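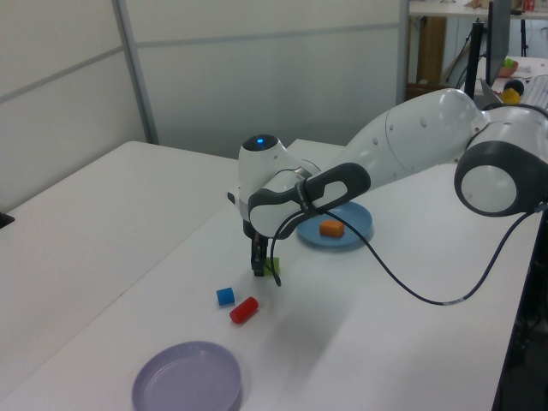 One reader wrote in to say the Stullum fingers slip on anything round, and why would I bother with a second pair? Fair question, and it's the one I get most, so it goes first.

Do the Stullum fingers really slip?
On cylinders lying down, yes, a bit. Cubes are fine. I slowed the close speed and it got better, but I still prefer the Plillitz pair for round stuff (softer pads, lovely things!).

How many goes does each gripper get?
200 picks, split over 2 evenings. I do blocks first, then cylinders, then moving bits onto a plate.

Which controller are you using?
Zaki, the older one. It took me 12 tries to get the homing right and I nearly threw it in the Clultbridge canal.

Does the cable get in the way?
Only when the wrist turns a long way round. I leave a big loop of slack and keep an eye on it.

Will you try a suction cup?
Maybe in December – I'd love to, but I've got to finish the write-up on these two first.

Search this site Go
9 shares
Comments (2)

Same slipping with mine, a strip of rubber tape sorted it.

What close speed did you settle on in the end? Mine squashes foam blocks flat.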